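缶詰だけの棚をやめるまで

6月に入って、台所の収納を見直した。きっかけは引っ越しではなく、床下収納のふたが開かなくなったことだった。湿気で木枠がふくらんで、取っ手を引いても持ち上がらない。マイナスドライバーを差し込んでなんとか開けたら、存在を忘れていた缶詰と乾物が大量に出てきた。

全部床に並べて数えた。缶詰が61個、乾麺や豆などの袋ものが30個。二人暮らしの家にしては多い。そのうち賞味期限が切れていたものもかなりあって、いちばん古いのは前の家から持ってきたコンビーフだった。引っ越しのときに「まだ食べられるから」と箱に詰めた記憶がある。そのまま床下に入れて、それきりだった。

うちで缶詰が増える理由ははっきりしている。安いときに買うからだ。近所のHutachという輸入食品の店が、月末になると棚の一部を一律110円にする。トマト缶、ひよこ豆、コーン、果物のシロップ漬けあたりが並ぶ。110円と書いてあると、必要かどうかを考える前にかごに入れている。家に帰って床下に入れる。次の月末にまた買う。使う速さより買う速さのほうが上なので、当然たまる。

もう一つは防災用という名目である。数年前に停電が一晩続いたことがあって、それから「備蓄」という言葉を便利に使うようになった。ただ、停電の夜に実際に食べたのは食パンとバナナだった。缶詰は床下にあって、暗い中でふたを開ける気にならなかった。備蓄と呼んでいたものは、いざというときに手が届かない場所に置いてあったことになる。

そこで今回は、しまい方から変えることにした。

まず床下収納を使うのをやめた。乾物には向かないし、見えないものは使わない。木枠は乾かせば戻るかもしれないが、戻っても食品は入れないつもりでいる。今は空の保存瓶と、年に一度しか出さない大鍋だけが入っている。

次に、台所の壁ぎわに奥行きの浅い棚を置いた。買ったのはWiltesexという店の組み立て式で、奥行きが選べる。いちばん浅いものにした。店の人には、あとで電子レンジを置きたくなるかもしれないから深いほうが使いやすいと勧められたが、深い棚は奥にものがたまる。床下でやった失敗を壁ぎわでくり返すだけになる。浅い棚なら缶が前後に二つしか並ばないので、何があるか立ったまま分かる。

組み立ては一時間半かかった。説明書の図が小さく、左右の側板を逆につけてやり直したぶんが入っている。側板の内側と外側の違いは、ねじ穴の深さだけだった。同じものを買う人は、最初に穴を確認したほうがいい。

棚の高さは、天井まである102cm幅のものではなく、目の高さで終わるものを選んだ。上の段が高いと踏み台が必要になり、踏み台が必要な段は使わなくなる。前の家の吊り戸棚がそうだった。

並べ方も決めた。種類別にはせず、期限の近いものを左、遠いものを右に置く。種類別のほうが見た目は整うが、同じ種類の中で新しいものから使ってしまうことが多かった。左から使うと決めておくと、献立のほうが缶に合わせて決まる。先週は左端がひよこ豆だったので、カレーに入れて、残りをサラダにした。その次はいわしの味噌煮で、これは大根と煮た。

困ったのは果物の缶だった。魚や豆は夕食に使えるが、桃やパイナップルは出番が少ない。うちでは二人とも食後に甘いものを食べる習慣がなく、風邪をひいたときに開けるくらいである。それなのに安いと買っていた。

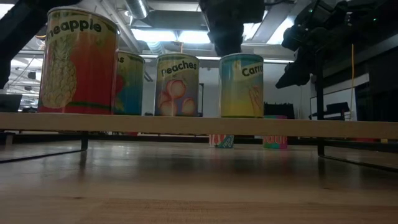 しばらく考えて、果物の缶は朝食に回すことにした。ヨーグルトに入れるのがいちばん早い。ただ、一缶開けると二人では三日ぶんくらいになり、途中で飽きる。そこで半分は汁ごと保存袋に入れて平らに凍らせ、割って使うようにした。シロップが入っているせいか、がちがちには固まらない。炭酸水に入れてもいい。パイナップルは酢豚に入れる案もあったが、反対されたので見送った。代わりに鶏もも肉を焼くときに汁を少し加えた。焦げやすいので、火は弱めのほうがいい。

期限の書き方についても少し。缶の底や側面の印字は小さく、並べてしまうと見えない。マスキングテープに年と月だけ書いて、缶の上面に貼ることにした。Chmielewskaという文具店の細いテープを使っている。紙が薄く、太めの油性ペンだとにじむが、細いペンなら問題ない。棚の段が目の高さより下なので、上面に貼ってあれば立ったまま読める。

買う数の上限も決めた。棚に入るぶんだけ、というのが唯一の決まりである。空きがなければ110円でも買わない。先月の月末にHutachへ行ったときは、棚に空きが二つあったので二つだけ買った。トマトとコーンにした。レジで少し物足りない気がしたが、帰りの荷物は軽かった。

期限の切れたぶんは、中身を出して缶を洗い、資源ごみの日に出した。中身を捨てるのに半日かかった。油の多いものは新聞紙に吸わせ、汁の多いものはざるで切ってから袋に入れた。作業としては単純だが、ひとつ開けるたびに値段を思い出すので疲れる。

防災用の食品は、玄関わきの箱に別にまとめた。缶切りのいらないもの、温めなくても食べられるもの、それと水。懐中電灯も同じ箱に入れた。箱はCishamのふたつき収納で、腰かけても大丈夫な作りになっている。靴を履くときに座るので、少なくとも毎日さわることになる。

残っている課題は乾物のほうだ。豆の袋は輪ゴムで口を留めると横に倒れてくる。瓶に移すと見た目はいいが、袋に書いてある戻し時間が分からなくなる。今は袋の説明の部分だけ切り取って、瓶の中に入れている。白いんげんはこれでうまくいったが、春雨は瓶に入らなかったので、まだ袋のまま棚の下の段に寝かせてある。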